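手持ち式二指グリッパーのパッド交換後、細長い野菜が把持中に回転する件について

掲載：9月　投稿者：Gokelwood

当方では、台所作業の記録に使用する手持ち式二指グリッパーを左右一組で運用しております。このうち一台について、指先パッドを交換した後の調整方法をご教示いただきたく、投稿いたします。

対象機は黒色の平行リンク式で、指の内側に溝付きの青いパッドを取り付ける構造です。旧パッドは溝の山が摩耗し、端部に剥がれが生じたため、左右とも新品に交換いたしました。交換作業は所内の手順書に従い、旧接着層の除去、脱脂、貼付、圧着の順に実施しております。貼付後は一晩放置し、翌朝から使用を再開しました。

再開後、胡瓜のような細長い野菜を軸方向に把持すると、持ち上げた直後に対象物がゆっくり回転する現象が出ております。箱物や袋物では発生しておりません。もう一台の未交換機でも同じ現象は見られません。

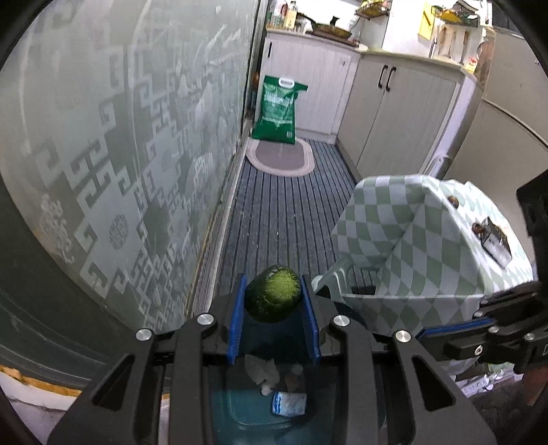
Drustside、9月

胡瓜は端面をこちらに向けて把持しており、右側のパッドは側面に沿って斜めに当たっています。左側は当たりが浅く、接触しているかどうか目視では判断しかねる状態です。所内で試験したところ、20回の把持のうち7回で回転が認められました。把持力を上げると回数は減りますが、表皮に溝の跡が残るため、運用上は採用できません。

これまでに確認した事項は次のとおりです。

・パッドの型式は左右とも同一であること
・貼付面に浮き、気泡がないこと
・リンク部の丸いピンに目立つ錆、脱落がないこと
・引き金の戻りに引っ掛かりがないこと

リンク部の分解は行っておりません。手順書には分解に関する記載がなく、前任の担当部署からも引継ぎを受けていないためです。お尋ねしたいのは以下の点です。

一、左右の当たりの差は、パッドの貼付位置に起因するものか、リンク側のがたに起因するものか。その切り分け方法。

二、ピンの増し締めまたは交換を行う場合の作業順序。

三、調整後の合否を判定する適当な基準。

なお、試験は平常の運用場所である台所で実施しており、専用の治具は所有しておりません。定規、隙間ゲージ、六角レンチ一式は手元にございます。

Jardine

当方でも同型に近い構造の機器を保守しておりますので、経験の範囲で回答いたします。機種により細部が異なるため、締付力等の数値は必ず製造元の資料をご確認ください。

まず切り分けについてです。パッドの貼付位置とリンクのがたは症状が似ておりますが、無負荷での確認により大半は区別できます。

机の上に何も置かず、グリッパーを水平に構えてください。指を全開にし、そのままゆっくり閉じて、左右のパッドの先端が同時に合うかどうかを見ます。先端が合い、根元側に隙間が残る場合は、パッドが傾いて貼られている可能性が高いと考えます。閉じるたびに合う位置が変わる場合は、リンク側です。この確認は上向き、下向き、横向きの三姿勢で行ってください。リンクにがたがあるときは、姿勢を変えると指の自重で合う位置が動きます。

次に、指を半開きで止め、片方の指先を反対の手で軽くつまんで上下に揺すります。左右の動き量を比べ、一方だけが大きく動くようであれば、その側のピンに遊びがあります。可能であれば未交換機にも同じことを行い、感触を比較してください。当方ではこの比較を最も重視しております。新人の担当者には、正常な個体を先に触らせています。

今回の症状は交換直後から始まっており、未交換機では発生していないとのことですので、私どもの見立てでは貼付角度が第一候補です。ただし、旧接着層を剥がす際に指へ横方向の力が加わり、ピンが緩んだという事例も過去に経験しております。剥離作業の際、指先を固定しておられたかどうかもご確認ください。

作業順序は次のようにお勧めします。

1　電源を備える機種は、給電を切る。
2　リンク周辺の清掃を行う。布は毛羽の出ないものを用い、溶剤を直接吹き付けない。
3　ピンおよび隣接する小ねじに合いマークを記入する。
4　がたのある側から順に、規定の締付力で確認する。緩みのないものは触らない。
5　全開から全閉まで手で往復させ、重さに左右差がないことを確かめる。
6　先端の合いを再確認し、それでもずれが残る場合に限りパッドを貼り直す。

順序を逆にしてパッドを先に貼り直すと、リンクを直した後に再度ずれることになり、パッドが無駄になります。貼り直しの際は、定規を指の根元の角に当て、パッドの端がこれと平行になるよう位置を決めてください。片側を貼り終えたら、薄い紙を挟んで閉じ、紙を引いたときの抵抗が先端と根元で等しいことを見ます。反対側はその後に貼ります。

ピンを締めすぎますと、閉じる動作が重くなり、引き金を戻しても指が途中で止まることがあります。この状態で使用を続けると、記録上の開度と実際の開度が一致しなくなるおそれがありますので、締付後の往復確認は省略なさらないでください。

左右二台を一組で使用されているのであれば、調整を終えた機体単独の試験に加え、二台を同時に構えた試験もお勧めいたします。片方を大きく開いた姿勢で、もう一方と指先が干渉しないかを見るものです。

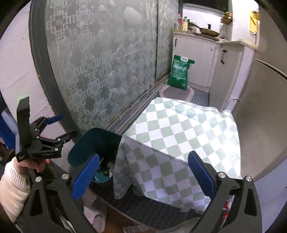
Sastska

前の回答に概ね同意いたしますが、二点補足します。

第一に、紙を挟む確認方法は平らな対象には有効ですが、胡瓜のように断面の丸いものについては不十分です。パッド同士が平行に合っていても、パッドの中心線が上下にずれていれば、丸い対象には回転方向の力が生じます。当機関では、同じ太さの丸棒を水平に置き、これを把持して棒が転がるかどうかを確認しております。治具をお持ちでない場合は、まっすぐな木の棒で代用できます。棒の上面に鉛筆で線を一本引いておくと、わずかな回転も判別できます。

第二に、新品のパッドは表面に離型剤が残っていることがあり、角度が正しくても滑ります。袋物では滑りが目立ちにくく、表皮の滑らかな野菜で初めて気付く例がありました。貼付前の脱脂は多くの手順書に記載されていますが、貼付後の表面の拭き取りは抜けがちです。水を固く絞った布で溝に沿って拭き、十分に乾かしてから再試験してください。これだけで改善した機体が当機関に複数ございます。

合否基準については、当機関では丸棒の把持を100回行い、線の位置が目視で変わったものを不合格の対象として数え、3回以内を合格としております。公的な規格に基づくものではなく、内部の取決めですので、参考にとどめてください。生の野菜は個体差が大きいため、判定には用いておりません。

Jardine（追記）

中心線の上下ずれについては、先の回答で触れておりませんでした。ご指摘のとおりです。上下のずれは指を閉じた状態で側面から見ると判別しやすく、隙間ゲージの薄い板を両方のパッドの上端に渡して傾きを見る方法もあります。順序としては、手順5と6の間に入れてください。

Gokelwood（投稿者）

ご回答ありがとうございました。ご教示に従い、拭き取り、無負荷での確認、丸棒による確認の順に実施しましたので、結果を報告いたします。

拭き取りのみでは回転は減ったものの、なくなりませんでした。無負荷での確認では、左の指を揺すったときの動き量が未交換機より明らかに大きく、先端寄りのピンに遊びが認められました。パッドの剥離時に指先を固定していたかについては、作業記録に記載がなく、確認できておりません。

製造元の資料を取り寄せ、規定値で締め直したところ、姿勢を変えても先端の合う位置が動かなくなりました。側面からの確認では右のパッドがわずかに下がって貼られておりましたので、こちらのみ貼り直しております。丸棒の試験は100回のうち3回で線の移動があり、お示しいただいた基準の範囲内です。所内の判定としては使用可とし、一か月後に再度同じ試験を行う予定です。

手順書には、剥離時の指先の固定、貼付後の拭き取り、未交換機との比較を追記いたしました。締付後の往復確認は、開度の記録値との照合を含めて独立した項目としております。未交換機についても、次回のパッド交換時に同じ手順を適用いたします。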